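Chapter 5
Parliaments and Their Committees

Most of the work of a parliament takes place outside the main chamber. Bills are read, changed, and sometimes dropped in committee rooms, where members from several parties sit together under a chair. This chapter looks at how those rooms are run and who controls what comes out of them.

We use the parliament of Stimau as our main case. It has 30 committee seats, shared out by party strength after each election, and 11 of them belong to the Committee on State Affairs. In his study of that body, Bjartur Mikkelsen found that the chair's power came mostly from setting the agenda. A bill the chair did not schedule by August rarely reached a vote that year. Desmond Tillman disagrees. He argues that party leaders made those choices and the chairs carried them out.

Keep both views in mind as you read. Section 5.3 returns to them with the voting records for the Sfeir district law, which spent 12 months in committee and came out with a different title and half its original articles.

Terms to know: standing committee, select committee, quorum, rapporteur, discharge motion.

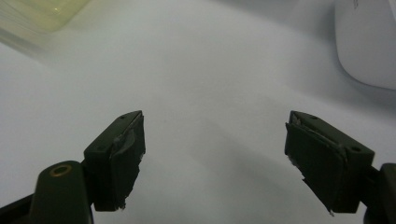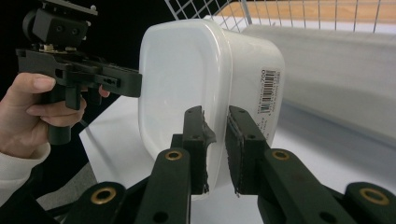 5.1 How Members Are Assigned

Seats are filled in the first week of a new session. Each party group hands a list of names to the speaker, who reads it to the full chamber. Objections are allowed but must be made in writing before the next sitting.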